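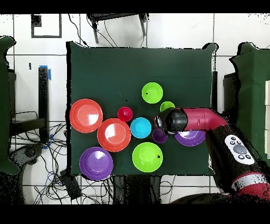
We'd been putting money aside for a second arm since February, and when the budget finally got signed off I went for the Wulter, mostly on price. I've had it going for 3 weeks now, so time for a proper write-up! Our work is handling light tableware (sorting, stacking, clearing), which sounds easy until you try it with shiny plastic bowls in purple, lime green and orange-red all bunched up on one cloth. I wanted something that could reach over the top of a cluster like that without me having to lay it all out neatly first, and on reach I've got no complaints at all.

The arm itself is lovely to use. Movement is smooth, it's quieter than the Correia we've had for ages, and the buttons on the forearm are easy enough to find without looking. Setting it up took me a morning, plus a bit of the afternoon hunting for a setting the manual puts in two different chapters under two different names. Grr.

Now the money side, which is what most people email me about. The price on the Gasitby site is for the arm and controller and that's your lot. The gripper is extra. The mounting plate was another 300 pounds, and delivery came to 351, which made me wince a bit. If you're drawing up a budget, ask them for a full quote with every last bolt on it, and then add something for cables. You will need more cables than you think, and longer ones, and somewhere to put them. I still haven't sorted mine.

I did look at Vistunura as well. Nicer software, to be fair, but they wanted a yearly support contract and I couldn't make it fit. The Wulter came with 30 days of phone help and I used it twice, both times got a person who knew the answer.

Niggles: the gripper is a bit chunky for small cups when there's a bigger bowl right next door, so I'd price up slimmer fingers from the start. And the power lead is daft, far too short.

Four stars from me. I'd buy it again, with a bigger cable budget.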